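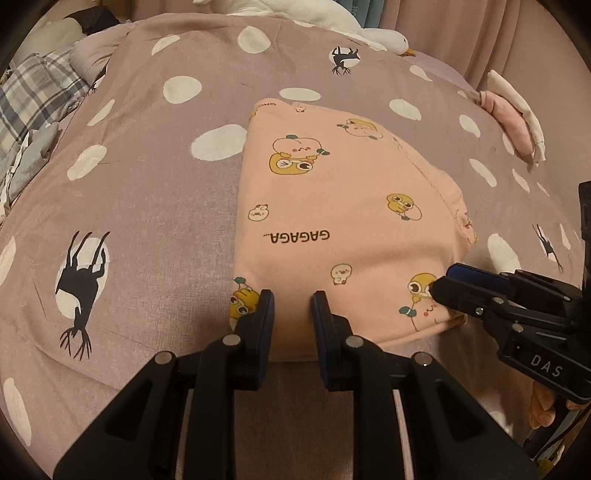
Ye-ji Ji commented: before anyone goes off about motors, does it miss on towels too or only on knit stuff? and is it missing the same direction every time. Two very different problems.

## Home built two-arm folder pinches past the edge of knit tops, fine on towels

Posted February 26, 2022, in Shared Workshops / Motion

OK so. Two arms on a plank, clamped over a bed. Cilton boards, one per arm, belt drive at the shoulder, geared at the wrist. Teaching it with the handheld grippers, I do the fold by hand, Dirnlow logs it, arms copy. Same style fingers on the arms as on the handhelds, parallel, ribbed pads.

Towels work. Pillowcases work mostly. Kids tops, no. The arm comes down, closes, and there's nothing between the pads, or one thread of hem. Then it does the whole rest of the fold with empty fingers, very confidently.
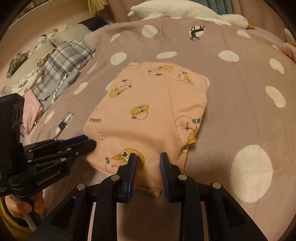
*Handhelds on the peach top, spotted bedspread.*

What I did so far:

- re-zeroed both arms, 2 times
- slowed the approach way down. Same miss, just slower
- swapped the pads left to right. no change
- more than 500 recorded folds by now, all kinds of clothes, didnt help

To answer Ye-ji Ji: knit only, and always long. It goes past the edge, toward the far side of the bed. Never short.

Is this a calibration thing or do I need softer pads? I can get the pads cast at Nilwood but there's a wait and I'd rather not if it's pointless. Log rate in Dirnlow is 30 per second on the camera, finger position is logged seperately. Can post settings.

---

### Reply, marked helpful

Not pads. Or not first anyway.

You said always long, always same way. Slippery pads give you random misses. A steady overshoot in the direction of travel is nearly always timing. Camera stream and finger stream on two clocks, one is behind. If the close is stamped late, the arm thinks your hand was further along when you pinched. So it copies that. Goes too far, then closes.

Why towels live through it: thick, big fold at the edge, you can be off by a finger width and still get a bite. Single knit hem, no room.

Check it like this:

1. Start a recording. Hold one gripper where its own camera sees the tips.
2. Snap it shut hard. Open. Do it a bunch.
3. In Dirnlow put the finger trace under the video and step through frame by frame.
4. Look at when the tips touch in the picture and when the trace hits bottom.

If they don't line up there's your offset. Fix it in the log, not in the arm. There's a shift field under the stream settings, takes milliseconds, so one full second is 1000, don't type 1 like I did and sit there wondering.

Do each gripper on its own. Mine were different from each other, left one worse, no clue why.

And you don't have to redo the folds. Shift the old logs, retrain, try the peach one again.

> **Seo-ah Sun:** also check the sign!! I shifted mine the wrong way and doubled the miss, spent a whole evening on it

> **original poster:** trace is late on both. Left is a lot worse, same as you. Shifting now

### Reply

Get softer pads. I had the same thing with socks, went to silicone off a baking mat and it grabs everything now. Cut to size, contact glue, done. Ribbed is for boxes.

> **Ye-ji Ji:** soft pads won't close on fabric that isn't between them though

> fair but try it, its a baking mat

### Reply

Late clock sounds right. One other thing to rule out while you're in there, the bed.

A mattress gives. When you press with the handheld you push the sheet down and scoop the hem without thinking about it, your wrist does it. The arm gets the path but not the push, if it's position only. So it skims. I moved ours onto a door with a blanket on it (Geum, back bench) and knit got a lot better before I'd touched any software. You'd have to re-record at least a few on the new surface, old ones are all mattress height.

Also how stiff is the plank? If it's clamped at one end only, the far arm sags and reaches a touch further than it reports. Put a ruler on it with the arm stretched out. Mine moved more than I wanted to know.

I'd do the clock first, it's free.

### Update from original poster

Shifted both streams, retrained overnight. Pinches the hem on the peach top now most tries. Still drops the sleeve on the second fold, that's maybe the matress thing, will try a board under the sheet next. Plank is clamped at both ends but I'll do the ruler.

Not buying pads yet. Marking the first one as the answer.

> **Seo-ah Sun:** post the shift numbers when you have them pls, got the same boards here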